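Back on the Grustow loop

March 15, 2024

I ran the Grustow loop on Saturday for the first time since October. It was slower than I wanted and my left calf was tight for the last mile, but I got around it without stopping, and that was the goal when I left the house.

For anyone new here, I've been coming back from a calf strain that I picked up at the Lukitham half marathon. I felt it go on the downhill after mile nine and jogged in anyway. I would not do that again. The finish got me a medal and five months of short, dull runs on the flat path behind the high school.

The plan since January has been simple. Three runs a week, none longer than 5 miles, plus calf raises every morning while the coffee brews. I started at 20 raises on each leg and I'm still at 20, only now I hold a dumbbell. Ingegerd Solberg, who coaches our Tuesday group, told me to quit stretching it so much and load it instead. I was doubtful, but it has held up better this month than it did all winter.
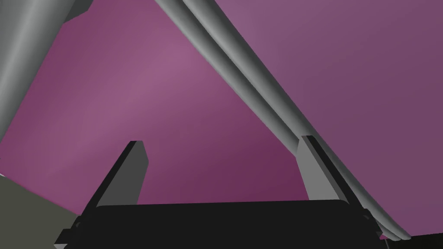

The loop itself was in decent shape. The stretch by the reservoir was muddy and there is a tree down just past the second gate – you can get around it on the uphill side if you don't mind brambles. I walked that bit. The long climb out of the woods felt the way it always does, and I kept my eyes on the ground and tried to keep my steps short.

I had meant to go out easy and then forgot about that as soon as I saw someone ahead of me. It was Evander Moncrieff, who I haven't seen since the fall races. We ran the middle part together and talked about spring. He's doing Norkstead in May and thinks he can break his time from last year. I said I hadn't signed up for anything. He said entries were already past 3,000 and I should make up my mind.

So I did, sort of. I'm in for the 10K at Norkstead and not the half. I put my name down on Sunday night and got bib number 136, so I must have caught one of the low numbers they held back for club runners. A 10K is a distance I can train for without doing anything stupid, and if the calf acts up I can drop out near the park and walk back to the car.

Shoes: I'm still wearing the old pair from last summer. They're worn down on the outside of the heel and I know they need to go. I tried two pairs at the store in Barroso on Wednesday and both pinched across the toes. The guy there offered to order a wide size, which should come in by the end of the month. Until then the old ones will do for the flat stuff.

Next week is the same three runs, with the longest one going up to six miles if there's no soreness on the day after. I'll keep that one off the hills. The Tuesday group is meeting at the track until the clocks and the weather settle down, 6:30 by the equipment shed, and anyone who wants to come along can.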